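Three gears, one plate, a whole lot of Tuesday night

The plate came in the mail, in a padded envelope, with a note that said "try this one." No name on the note. Lensa Tufa knew who it was from anyway.

She runs the gear table at the Skerkcombe repair club. Upstairs room, over the bakery, smells of rye until nine. People bring in mantel clocks, hand mixers, a music box now and then. Mostly they bring in things that have stopped. And mostly what has stopped is a gear.

So she teaches gears first. Before the screwdrivers, before the oil. You sit down, you get a mat, you get a plate with pegs and three spur gears, and you put them on. Then take them off. Then do it again, until your hands quit arguing.

Sounds like nothing. Takes most people an evening.

"They push," says Tufa. "Everybody pushes. The gear is flat on the tooth and they lean on it and wonder why it won't drop." Her fix is old and simple. Set the bore over the peg. Level. Let go a little. If it doesn't fall the last bit on its own, turn it a hair and the teeth find each other.

The third one is the hard one, when it has to meet a neighbor. The first has nobody to fight with.

Aiman Purba came to the club with a kitchen timer that had lost its tick. Stayed two years. He cuts the mats now, out of black cloth from an upholstery place in Prydderch that sells ends by the pound. Dark is the thing. Steel on a pale table dissapears the minute you look away, and a gear on its edge will roll clear to the door. On cloth it sits where you dropped it.

He has opinions on cloth. Felt sheds. Canvas is too slick. Rubber is good but it stinks, and the bakery complained, which he thinks is rich given the onion rolls.

The club owns 200 loose gears, sorted into muffin tins by bore, and it took Purba and Kurniawati Hartono a whole June to get them there. Hartono used to keep the books at a lumberyard and can't stand a mixed tin. Her rule: one gear out, one gear back, and you check the hole before you check the teeth. Teeth you can count wrong. A bore either goes on the pin or it doesn't.

She also washes them. Dish soap, old toothbrush, hair dryer. A drop of light oil on the bore, none on the teeth, not for practice sets. Oil on the teeth picks up lint from the mat and then you've got a fur gear. Her words.

Pegs are the other fight. The club has tried brass, steel, dowel from the craft store. Dowel swells. Steel is lovely but scratches a bore if you come in crooked, and beginners come in crooked, thats the point of them. Tufa likes a short peg with a rounded top, something forgiving. The older members like a pin that punishes you.

What to buy, if you're starting at home. Three matching spur gears. A plate that lies flat, really flat, set it on glass and tap the rim. Pegs that don't wobble. A piece of dark cloth bigger than you think you need. All of it should come in under $100, and about $85 if you cut your own cloth. Skip the boxed kits with the plastic bits. Skip tweezers too, at least for the first month. You need to feel the drop.
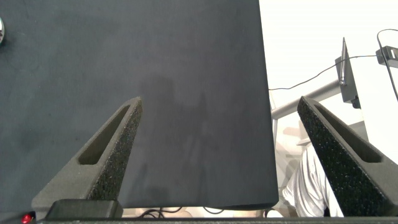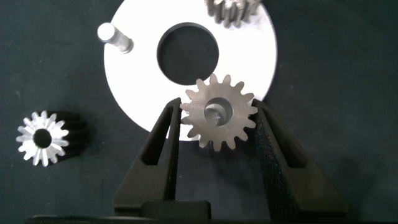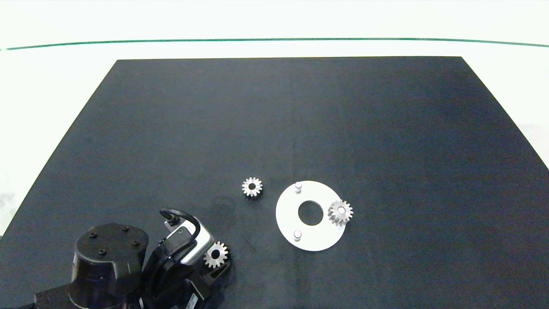
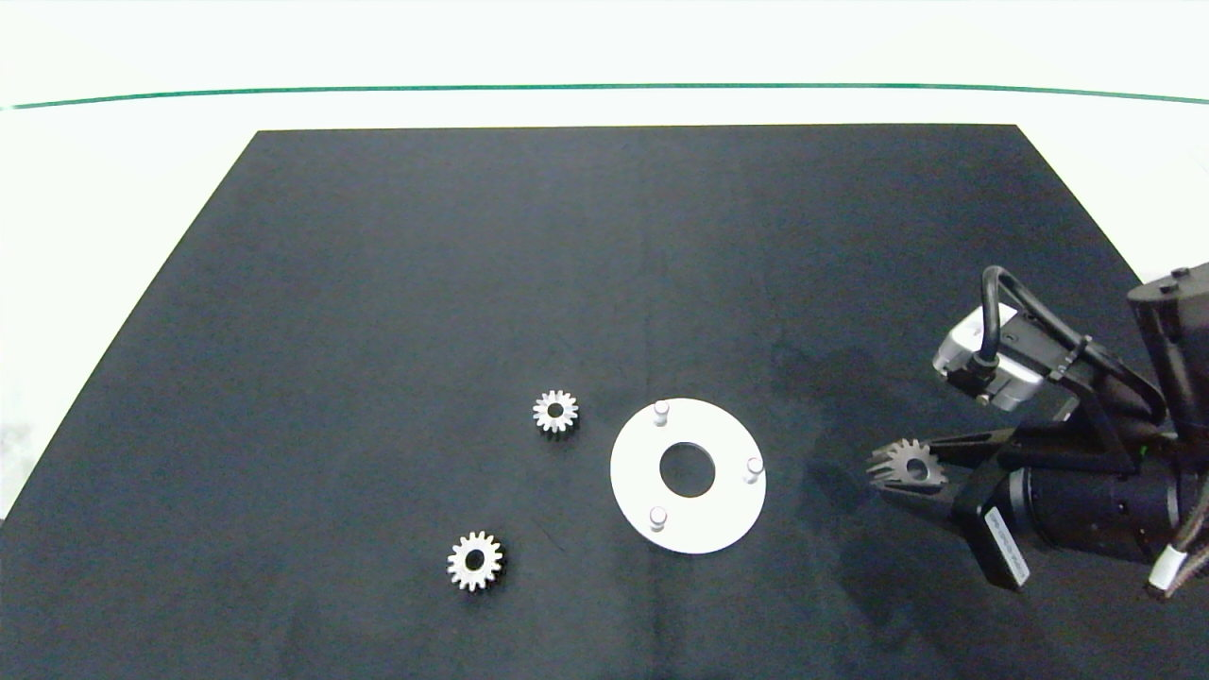 Photos: Neusa Holanda

Hartono times the regulars on the last meeting of the month. Fastest all three, plate bare to plate full, gets the heel of the rye loaf. Purba has won it four times and says he doesn't care for rye.

Tufa won't be timed. She does hers while talking, looking at you, thumb and two fingers, and the gear just goes. The club meets Tuesdays at seven, side door on Studberg Lane. Bring the thing that stopped.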